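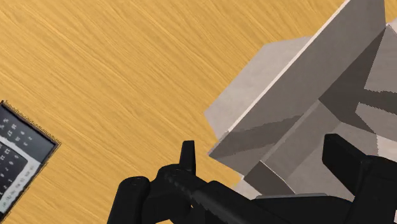 Planning your first warp is the part of owning a Marti table loom that people tend to hurry through, and we would gently ask you not to. A warp that has been measured well is a pleasure from the first inch to the last, and a warp that has been guessed at will have you fretting over every pick (we have all done it, and some of us have done it more than once). Clear yourself some table, sit down with a pencil, the planning card from the accessory bag, and a plain calculator like the one lying over at the left, and work through the sums below before you open a single cone of yarn. The little four-key kind from the desk drawer is plenty. You will be adding and multiplying and nothing worse.

## 3. Planning and winding the first warp

The numbers in this section belong to the practice scarf, which Wendelin Stöckli drew up for new Marti owners and which has been woven on every loom in the Oturdale workshop at one time or another. You are welcome to change the colors as much as you like. Please leave the lengths alone the first time through.

### 3.1 Working out the number of ends

An "end" is one single thread of the warp.

1. Decide on the width of the cloth in the reed. The practice scarf is 20 inches.
2. Find the sett on the label of your yarn, or wrap the yarn around a ruler as shown on the back of the planning card. Imus cotton, the yarn supplied in the starter set, is woven at 20 ends per inch.
3. Multiply the width by the sett. For the practice scarf this comes to 400 ends.
4. Write the result in the first box on the card, in pencil.

> **Note:** If you would like a floating selvedge, add two more threads, one for each side. They are not threaded through the heddles, so leave them out of your heddle count.

### 3.2 Working out the length of the warp

1. Start with the woven length you are after. The practice scarf uses 100 inches.
2. Add 17 inches for take-up and shrinkage. Cotton draws in more than you would think, and the first trip through the washer takes a little more again.
3. Add 27 inches for loom waste. This is the yarn that gets tied to the front and back rods and can't be woven, and on the Marti it stays the same however long or short your project is.
4. The total is 144 inches, or 4 yards. Write it in the second box.

Now multiply the two boxes together. Four hundred ends at 4 yards each makes 1,600 yards of warp. The Imus cone holds 2,655 yards, so you have 1,055 left over for weft, sampling, and the occasional change of heart.

> **Caution:** Don't shave inches off the loom waste to save yarn. If the back rod comes up against the shafts before you have finished weaving, the shed will close down to almost nothing, and there is no comfortable way to rescue the last few inches.

### 3.3 Getting the warping pegs ready

The pegs travel in the accessory carton together with the raddle, the lease sticks, and the spare heddles. Stand the carton upright on a firm table and open all of the top flaps before you reach in, as the lease sticks are long and like to catch on the cardboard.

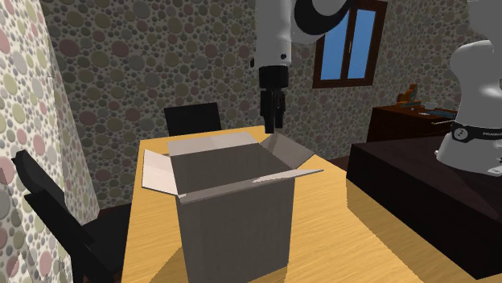 *Fig. 3-2. Tall carton, opened at the top and standing on the table.*

1. Lift out the lease sticks first, then the raddle, then the bag of pegs.
2. Check the peg bag against the packing slip. The bag is marked part 924 and should hold the pegs and one hex key.
3. Clamp the peg base to the edge of the table. The clamps should be snug, and the felt pads go between the clamp and the wood.
4. Set the pegs for a 4-yard path, following the diagram printed on the base.
5. Cut a guide string in a color you can't mistake for your warp, 4 yards long plus a little for the knots, and tie it along the path. If it hangs slack, or won't reach, one of the pegs is in the wrong hole.

> **Note:** Keep the carton if you have room for it. It is the best thing to ship the accessories in should you ever send them back to us for repair, and a plain box from the closet seldom fits the raddle.

### 3.4 Winding

1. Put the cone on the floor, directly below the first peg, so the yarn can rise straight up off the top.
2. Tie the end of the yarn to the first peg and follow the guide string out to the last peg.
3. Come back the same way, making the cross at the two pegs marked X. Going out you pass over and then under, and coming back you pass under and then over.
4. After every 20 ends, slip a loop of contrasting string around the group. This gives you one inch of warp per group, and it makes counting so much kinder on the eyes.
5. Carry on until you have 20 groups. You can wind them as two separate chains if the pegs begin to look crowded.
6. Tie the cross on all four arms, then tie the warp firmly at every yard or so, before you take anything off the pegs.

Try to keep an even hand. The yarn should be taut enough that it doesn't sag between pegs, and loose enough that the pegs don't lean toward each other. If you need to stop for supper, wrap the yarn a few times around the nearest peg and it will wait for you.

> **Caution:** Never lift the warp off with the cross untied. Gregor Swanson, who looks after our repair bench, has untangled a few of these by mail and would much prefer to hear from you about something else.

### 3.5 If the count comes out wrong

Too few ends is easily mended. Wind the missing ones as a small separate chain, with its own cross, and lay it beside the main chain when you spread the raddle. If you have too many, leave the extras where they are for now and drop them off the back at threading. Knots in the yarn should be moved to the first or last peg by cutting back and retying there.

Spreading the warp in the raddle and beaming on are covered in Section 4. Owners of the older Studlow frame should turn to Section 4.6, as the back beam on that model winds in the opposite direction.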